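4. Site Visit and Demonstration

4.1 Purpose

The visit was arranged to see how manual restocking tasks are recorded and then used to train a handling robot. Our own project (Sections 2 and 3) works only with simulated boxes, and the supervisor asked for a comparison with real goods. The host was Cultel, which runs the data side of the Zulness handling program. Sigrún Þórarinsdóttir led the tour and answered questions afterward. The group arrived on a Tuesday in March and stayed until 4 p.m.

4.2 Recording procedure

Each task is first performed by a human operator, with the view taken from head height. The operator is given a start position, a target area and a list of goods. No script is given for the hands. According to the host, early recordings in which operators followed a fixed grip sequence produced a policy that failed when a pack was turned by a small angle.

A recording is stored as one episode. The Zulness set held 3567 episodes at the time of the visit, of which 400 were set aside for testing. Episodes are labeled by a second person using a tool called Jin, which marks the first contact, the lift and the release. Contact is the hardest of these to mark, as the fingers often hide the point where they touch the pack.

Soft packaged goods make up one task group. They deform under load, and the plastic wrap can slip over the contents. Two-handed grips are therefore labeled separately for the left and right hand. 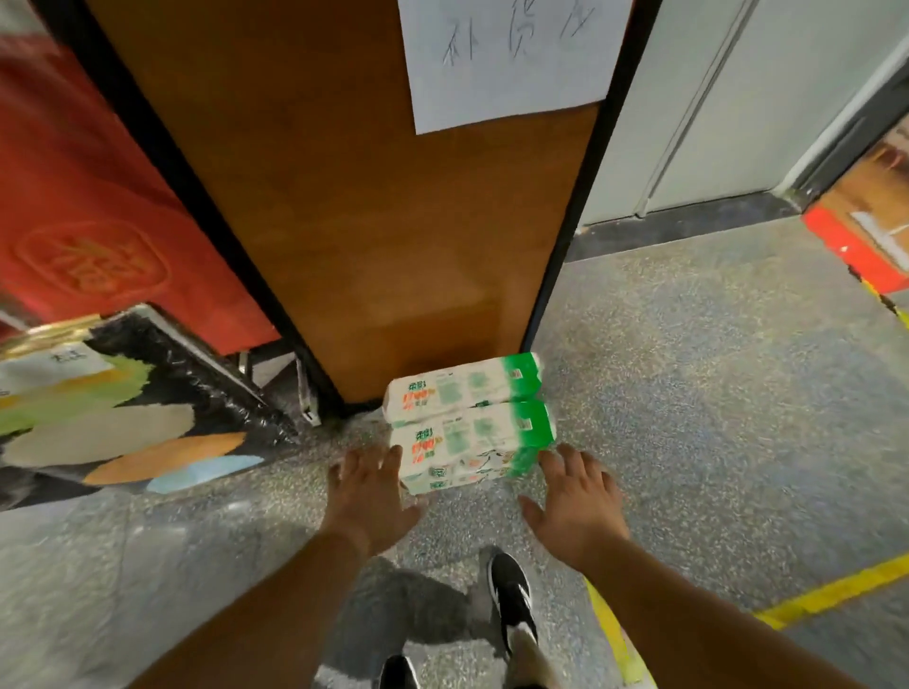 Figure 6. Two-handed handling of stacked toilet paper packs, operator view. The sheet on the panel reads "补货区" (restock area).

In Figure 6 the right fingertips are on the green end of the lower pack and the left hand is just clear of it. Under the labeling rules a frame like this counts as contact for the right hand only. Our simulation closes both grippers at the same time step, so it has no equivalent state.

4.3 Robot demonstration

The demonstration used the Grivance two-arm unit with a policy trained on the full training split. It moved single packs from the floor to a low shelf. Cycle time was up to 132 seconds, most of it spent on approach. One pack was dropped during the lift and the run was restarted by hand. Stacked packs were not attempted.

4.4 Relevance to this project

Two changes were made after the visit. The gripper close command was split into left and right signals, and the box model was given a compliant outer layer. The simulation was then rerun for 3000 steps per trial. Results are given in Section 5. Floor friction was left unchanged, as no measured value was available from the host.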